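El club de robótica Sterkus abre inscripciones y enseña su mesa de cocina

Skevside, 11 de septiembre de 2024

Os escribo en nombre del club Sterkus (sí, el del sótano del centro cívico de Skevside, el de la puerta que se atasca) para contaros que volvemos con el curso de robótica y que este año nos ha dado por la comida. El proyecto se llama Silik y consiste en que dos brazos pongan una mesa sencilla: un plato, algo de comer encima y, si nos sale, repetir con el otro plato. Parece una tontería hasta que te pones. 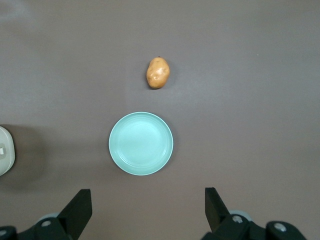 Proyecto Silik: la patata, el plato y los dedos de la pinza, desde la muñeca del brazo.

Empezamos en enero con 5 estudiantes y ya somos más de 40, entre bachillerato, FP y algún universitario despistado que vino a preguntar por la impresora 3D y se quedó. Yo llevo la coordinación y la prensa, o sea, que soy quien contesta a los correos. ¡Tened paciencia!

La tarea que más trabajamos ahora es la de la patata. Hay que cogerla y dejarla en el plato, nada más. Lo bonito es que tiene bultos por todas partes, así que cada grupo discute por dónde agarrarla y con cuánta apertura entrar. Las discusiones son larguísimas y a mí me encantan.
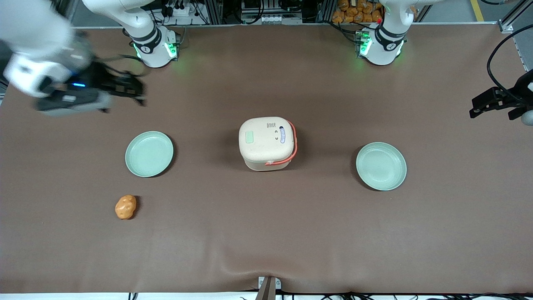

En la mesa tenemos también una arrocera, que queda entre los dos platos y obliga a pensar bien las trayectorias. El grupo de los pequeños se encarga del plato izquierdo y los mayores del derecho, y luego se cambian. Cada equipo apunta sus intentos en un cuaderno compartido, con los fallos incluidos, y la meta del trimestre es llegar a 100 intentos anotados por equipo.
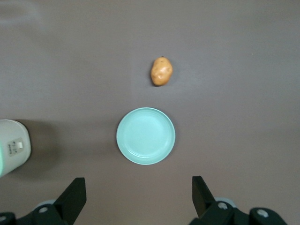 El curso dura 3 meses y no hace falta saber programar. Las primeras sesiones van de mover los brazos despacito, mirar lo que ven las cámaras de las muñecas y entender por qué lo que desde la silla parece centrado, desde la pinza no lo está tanto. Después llega el código, en parejas. Los materiales los pone el club y los apuntes los ha preparado el taller Lý, que nos acompaña desde el principio y que además nos presta sillas (gracias otra vez).
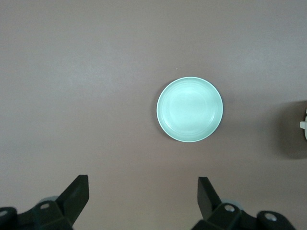 Cerraremos con una tarde de puertas abiertas en la que cada equipo enseñará su versión de la tarea. Familias, institutos y medios estáis invitadísimos, y si alguien quiere venir antes a ver un ensayo, solo tiene que avisarme.

Inscripciones y acreditaciones de prensa: en la recepción del centro cívico de Skevside, preguntando por el club Sterkus.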